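Ivar Strand collects demonstrations for a living. At Siltar, a small contract lab in Jatesstead, he records people steering a robot arm through short tasks on a tabletop, then sells the cleaned recordings to groups training control policies. The current job, for a client called Privine, is pushing small plastic blocks over a wooden board on spoken or typed instruction.

"The arm has a rod on the end and nothing else," Strand says. "It can't pick anything up. Every instruction has to be solved by contact."

An operator reads a line such as "move the blue cube to the red star," drives the rod with a hand controller, and stops when the condition is met. A session runs 90 minutes with one break at the midpoint. Each operator is expected to deliver 100 usable episodes before moving to a new set of instructions.

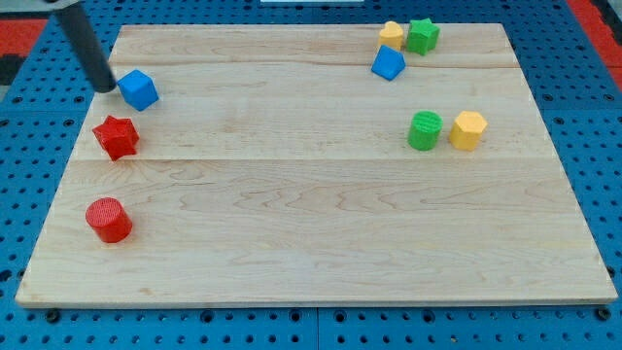
Strand is particular about starting positions. "If you reset the blocks to the same places, the model learns the places," he says. "We let one episode end and the next one begin from there — no tidying." The exception is a block that reaches the edge of the board. It goes back by hand, and the recording is cut at that point.

Rejections were high at first. In January nearly 22 percent of episodes were thrown out, mostly for labels that named the wrong target. The lab now has 3 people check each label against the recording, using a review tool called Babić that was written in-house.

He keeps the failed pushes as long as the operator recovers. "A star turns when you hit it off center. A cylinder rolls away if it tips over. The operator corrects, and the correction is the part I want," he says. "Clean runs teach very little about what to do at the second attempt."

The next batch will use longer instructions, with two blocks to be moved in a stated order.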